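House rules for handheld gripper sessions: what changes in May

The working rules for handheld gripper recording have been revised, and the new version applies to every site from the start of May. It replaces the two-page sheet that most of you have pinned up or lost. Struan Moncrieff drafted it and Genalyn Dimaculangan checked it against the session logs from Ultville and Lumanlan. The full text is in the shared folder. What follows covers the parts that affect day-to-day work.

The reason for the revision is simple enough. In the last review we went through 1,779 recordings of tabletop tasks and passed 1,254 of them. Of the ones we turned down, 105 were lost to a single fault, which was that the operator started moving before the table had been checked and logged. The old sheet told people to check the table but didn't say when, or who should do it.
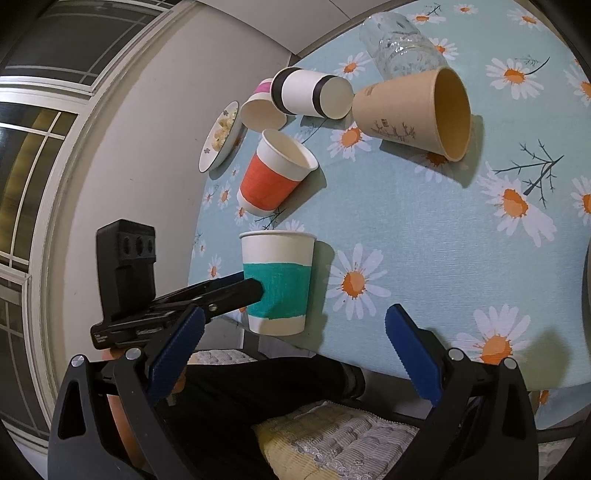

Under the new rules the table is checked before the grippers are picked up. The person who will hold the gripper does not do the check. On a two-person job the other operator does it, and on a solo job it goes to the session lead. The check covers four things: the right objects are out, each one is in the starting position on the task card, nothing breakable is near the edge, and the cloth or mat lies flat where the grippers will work.

Patterned cloths are still allowed. We had several questions on this, mostly from Lumanlan, where people had been told to stick to plain surfaces. A home has patterned cloths in it, and so should the recordings. The rule is that the cloth stays the same for a whole batch and its name goes in the log.

Food may stay on the table if the task card lists it. It must be on a plate, it must be kept clear of the working area, and it isn't to be eaten during or after the session. Paper cups used for recording are not used for drinks. Please keep the two lots in separate cupboards.

Two grippers at one table

This section is new. The old sheet was written when each table had one operator, and it had nothing to say about two people reaching for the same place. Struan's draft sets out three points.

One operator is named as the lead hand before the recording begins. The lead hand moves first and the other waits until the lead hand is clear of the object, unless the card asks for a shared lift.

Either operator can call "stop" at any time. Both then hold still, open their grippers and draw back towards themselves. A stopped recording is marked as stopped and kept. It does not count against anyone's total, and site leads should not be asking people to explain why they called it.

Sleeves are to be kept away from the moving links. Long hair is tied back. Seated operators keep their feet flat on the floor and out from under the other person's chair, after a near miss at Ultville.

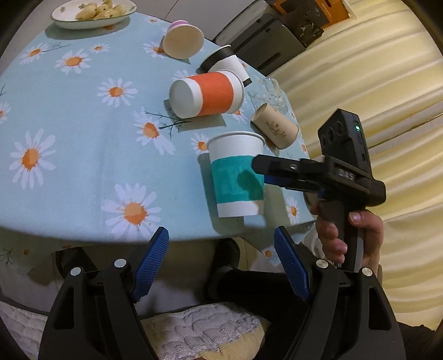
Two handheld grippers at the cup table, with the teal-banded cup close to them.

Breaks and pads

The longest unbroken spell with a gripper in the hand is now 15 minutes. After that the gripper goes down on the table or in its case and the operator rests the hand. Genalyn asked for this to be a fixed limit – the old wording said "as needed", and the logs showed that very few people ever felt they needed it.

Finger pads are to be looked at when each batch starts. If a pad is torn, lifting at a corner or shiny from wear, change it and write the change in the log. Do not glue a pad back on. Spares are ordered through Bridier as before, and the order form hasn't changed.

Homes and privacy

When a session takes place in someone's home, the householder signs the Flerner consent form before any equipment is switched on. Family photos, post and screens in the room are turned away or covered. If a person who hasn't signed walks in, the operator stops and the recording is deleted the same day.

Site leads should go through the new rules with their teams before the first session in May and send back the signed sheet. Comments on the wording go to Struan, and questions about the logs to Genalyn.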